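# Two-arm build: left gripper keeps arriving before it's invited

Posted in Home and Shared Workshop Builds

**urnbridge_bench**

I'm putting together a two-arm robot at our shared workshop and, like a responsible adult, I'm running everything in simulation before I let it near real crockery. The sim kitchen has a granite counter, a plate, pliers and a few odds and ends. The right arm behaves. The left one comes down on the plate early, stops, and the planner reports success, which is generous of it.

I've been through 305 runs since November. The height offset on the left is 15 mm, same as the right. Both wrists use the Vashisht mount files. Is this a collision mesh problem or am I the problem?

**Nostton**

Could be both. Check whether your left tool frame sits at the fingertips or back at the wrist flange. If you copied it over from the right arm, the planner may be steering a point that isn't where your fingers are. Mine was off by the full length of the gripper — I blamed the plate for over a month.

Then drop everything from the counter except the plate and run it again. If the error stays the same size every time, it's the frame. If it wanders, look at the mesh.

**jonard804**

have you tried turning the gravity off

**urnbridge_bench**

I have now. I don't recommend it.

The tool frame was at the flange, though. I moved it, reran, and the error is down to something I can live with. The view I'm working from, for anyone comparing setups:
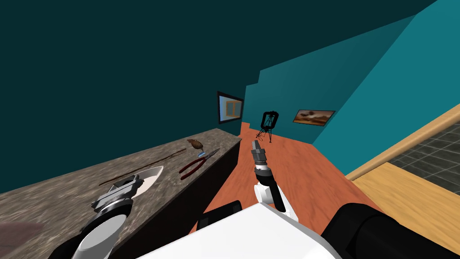 **Filed under:** Simulation › Grippers › Tool frames

**Nostton**

Good. Save the right arm's pose with its fingers closed as a parking position while you're in there. And shrink the plate's collision shape to follow the rim, or you'll be back here with the same complaint about bowls.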